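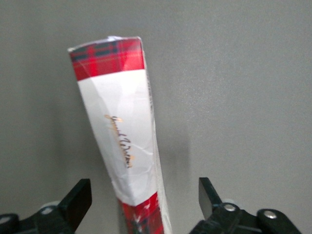 I have been trying since September to get the small things in my place into some kind of order. I don't mean the books or the clothes, which have shelves and a closet and more or less stay there. I mean everything that fits in one hand and has no obvious home. Food that came as a gift and never went into the kitchen. Toys left after a visit. Tape, candles, spare keys, the part of the lamp that holds the shade on. The tartan box was the first thing I picked up, and it's a good example of the trouble. It has red plaid at both ends and gold script on the white part in between, the kind of lettering so curly I have to guess at it, and the white part has picked up creases. It looks like a present, so I treat it like one and never open it. Then it sits out for months, and every time I need some space I move it to a different surface.

So the first rule I made was about gifts. If it's something to eat, it goes in the kitchen the same day, on the shelf with the other food. If it's for passing on to someone else, it gets a name on a sticky note. I put Marit Hovland's name on two things that afternoon and took them over to her later in the week. She was pleased with one and gave the other back, which I probably should have expected. She has her own shelf of this stuff.

The wrapping question comes up a lot. I used to keep paper and boxes because they were pretty, and I had a whole bag of gift wrap that was too crumpled to use again and too nice to throw out. I ironed one piece once to see if it could be saved. It could, but it took longer than going to the store for a new roll, and the crease across the middle came back when I folded it. The bag went into recycling except for the ribbon. Ribbon keeps well if you wind it around a piece of card and tuck the end in.

My way of sorting is slow. I clear one table completely, then bring over a small batch and set it out with plenty of space around each thing. I used to tip a full drawer out in a pile, and I would get halfway down the pile, find a letter or an old photo, sit down with it, and the rest would go back in the drawer the way it came out. With only a few things on the table there's no pile to give up on. A plain tabletop helps too. Mine was under a striped cloth for years, and when I took the cloth off to wash it I found I could see what I was looking for, so I didn't put it back.

I also quit making so many categories. My first try had labels for everything, including one that said "misc. hardware, brass." I now use four: food, play, fix, and paper. Food goes to the kitchen. Play covers toys, cards, dice, anything a visiting kid might want. Fix is anything that belongs to another object or is used to repair one. Paper is paper. If I can't decide in the time it takes to walk across the room, it goes in play, and so far that has not caused any problems. The dice from Grullenano, a board game I have played twice, were in fix for a while because I thought they were some kind of furniture peg. 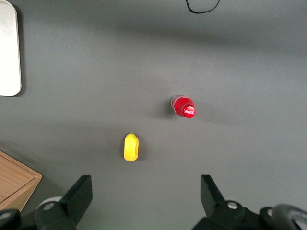
Play was the biggest group by a long way, and the one I had the most doubts about. I don't have kids. I do have people with kids who come over, and a child who is bored in an apartment full of breakable things is hard work for everyone. What they like best is playing store. They don't need much for it. A bit of toy fruit, a small bottle, anything in a box with a bright wrapper, and a surface to use as a counter. Real packaging goes over better than the toy kind in my experience. Yolandi Rampersad's daughter sold me a packet of tea bags for 2000 dollars and then charged me for the bag. Her brother would only sell lemons, and everything yellow was a lemon, including a tennis ball.

The one thing I check is the size. Anything small enough to be swallowed goes up high when there are little ones around, and so does anything with a cap that unscrews. Drinks bottles get rinsed out if they're being kept to play with, and the full ones go back to the kitchen before the store opens. I learned about that with apple juice and a rug.

I did think about giving the play things away. There's a swap group in my building that Tadhg Daly looks after, and he told me toys go within the hour whenever he puts a crate out by the mailboxes. In the end I gave him about half. What I kept had to be easy to wipe and sturdy enough to be dropped on a hard floor. Soft toys went, puzzles with missing pieces went, and a plastic cash register that needed batteries went too. I was glad to see the back of that because it beeped in the closet at night.

Wiping down is not exciting but I'll put down what I do. Warm water with a drop of dish soap, a cloth that has been wrung out well, then a dry cloth. Anything with a printed surface gets the cloth only once and no scrubbing. Cardboard gets a dry brush, an old pastry brush in my case. I leave everything out overnight before putting it in a drawer, because a drawer that gets closed on damp plastic smells bad by the weekend.

I also wrote down what I had, for the first batch only. I got to 193 lines in a notebook before I saw that I was spending my evenings on the notebook. I have not looked at it since. If you have things of value you might want a list for the insurance, but nobody is going to insure my rubber bands.

Then there was the matter of where to put what was left. I had been using shoeboxes and they were fine, except that I stacked them, and whatever I wanted was in the bottom one. Baskets were worse. Small things work their way down to the bottom of a basket and stay there. I wanted drawers, and I wanted something that could sit on a table and be turned around or carried off to another room when needed.
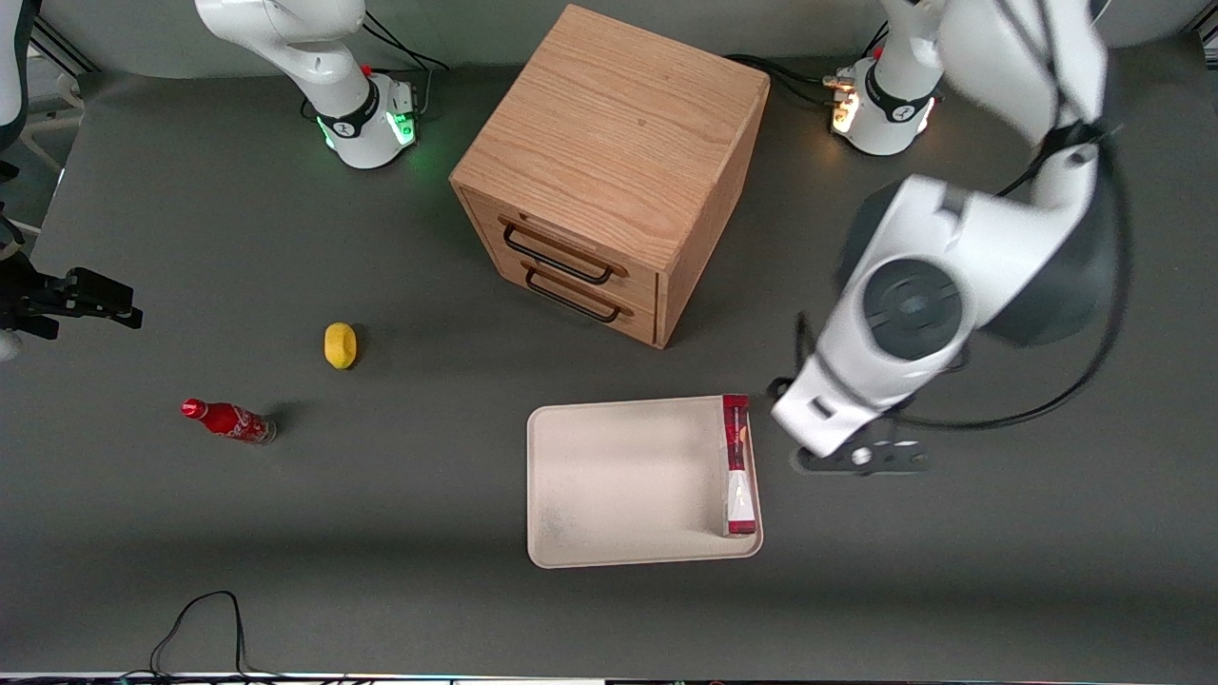
I looked at a lot of them before I settled on two drawers in light oak. The cheap ones online looked good, but the reviews all mentioned drawers sticking. There was one from a brand called Fluder that I liked very much until I got to the bottom of the page and saw it was over 400 dollars before shipping, and Flokport wanted a second fee on top to bring it up the stairs. I bought mine used through Szilágyi, the secondhand furniture place, for a good deal less. I took the bus home with it on my lap.

Two drawers sounds like too few, and for a week I thought I'd made a mistake. It has worked out all right because it stops me from keeping too much. The top one is fix and the bottom one is play, down where a child can get at it. Paper went into a folder on the bookshelf. If a drawer won't close, something has to come out, and I pick it right then with the drawer still open, before I have time to go looking for another shoebox.

If your drawers stick, try rubbing a plain white candle along the runners. I had to do mine twice. Don't use cooking oil. I did that to a desk years ago and it got sticky and collected dust and I never did get it clean. For lining I cut up a roll of shelf paper, with no glue, so it lifts out when it needs shaking over the trash.

I leave a few things out on purpose now. The table near the wall usually has something on it, and I've stopped treating that as a failure. When people come over the cabinet comes out too, and by the end of the visit both drawers are half empty and there's stuff all over the place. It takes me maybe ten minutes to put it back, mostly crawling around looking for dice.

Ákos Fodor asked in the comments last time what I do with cables. I have a bag of them in the hall closet that I haven't opened, and I'm starting on that next. If anyone has a way of telling the chargers apart without plugging in every single one, please write and tell me.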